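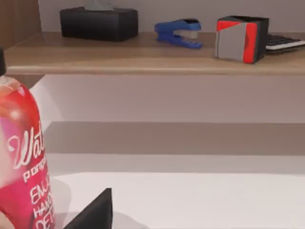
Posting the rules we use for simulated manipulation episodes at Premwood. People keep asking for them and the internal page is a mess. Thread.

Scope first. This covers tabletop scenes rendered in sim, one arm, household objects. Real arm sessions have their own sheet and a different sign-off.

1. Write the task sentence before you run anything. One verb, one object, one destination if there is one. If you need the word "then," it's two tasks.

2. Name objects the way a person in a kitchen or office would. "Stapler," "mug," "bottle." Asset library names stay in the metadata. We had 1396 episodes in the Shezi batch with asset names in the task sentence and Fumiko Furukawa had to rewrite the lot.

3. Brand text on a label doesn't go in the task sentence unless the task depends on it. Half the time the wrist view only gets part of the word anyway.

4. Check every camera at the first step and the last step. An object filling most of the wrist view is fine. An object filling most of every view is a reject.

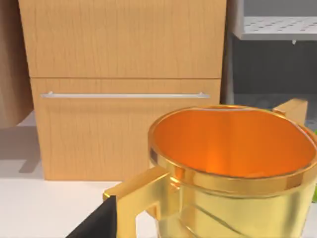 5. Color words: use one only if it separates two objects of the same type. Gold finishes get called yellow, orange and brass by different annotators, so pick from the list. The list says "gold."

6. Handles. If the mesh has a handle, say in the notes whether the grasp used it, the rim or the body. Leave it blank if you can't tell – a blank is better than a guess.

7. Contact with furniture counts as a collision even when the task succeeds. Log it. Success and clean are 2 separate fields and they stay separate.

8. No trimming the end of an episode. Keep 30 steps after release so the reviewer can see whether the object settles.

9. Second reviewer on anything marked "unsure." Same person can't do both passes. Warrick Fairweather keeps the rota for the Erkisau group, ask him if you're stuck for someone.

Rule 7 gets the most pushback. The argument is that a light brush against a drawer front doesn't matter in sim. Maybe so, but the same policy goes on hardware later and I'd like to know how often it does that.

Rule 8 used to be 5 steps. Too short for anything tall.

Changes since the July version: rule 3 is new, rule 6 now allows blanks. Flerna people, your export script still drops the clean field. Please fix that before the next upload.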